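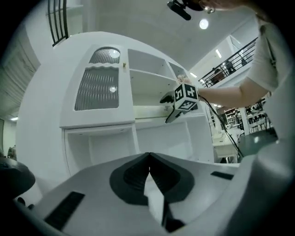
Repainting play furniture, which primer?

nasine
Hello all. I want to paint a small shelf for my daughter's room, the same white as her other play furniture. The old colour is dark green and I am afraid it will come through. The man in the paint shop in Stestholm told me one coat of primer is enough. Is he right?

amissah50
One coat over dark green, no. Do two, and let the first one dry overnight. Sand lightly between them with a fine paper.

fluvus
I disagree with the two coats. I did a toy box in navy blue with one coat of a stain-blocking primer and then two thin coats of white. It is 4 years old now and no blue shows. Two coats of primer on small doors and they begin to stick.

amissah50
They stick when the paint is too thick. Take the doors off first and paint them flat.

nasine
Thank you both. It has no doors, only 4 shelves. Must I sand down to the bare wood?

fluvus
No, only until the shine is gone. I use 200 grit or near to it, then wipe with a damp cloth.

amissah50
On this we agree. Please ask also how old the green paint is. If it is very old it can have lead in it, and then you should not sand it at all before you test.

nasine
I did not think of this. It was my neighbour's, I will ask her. The paint can wait.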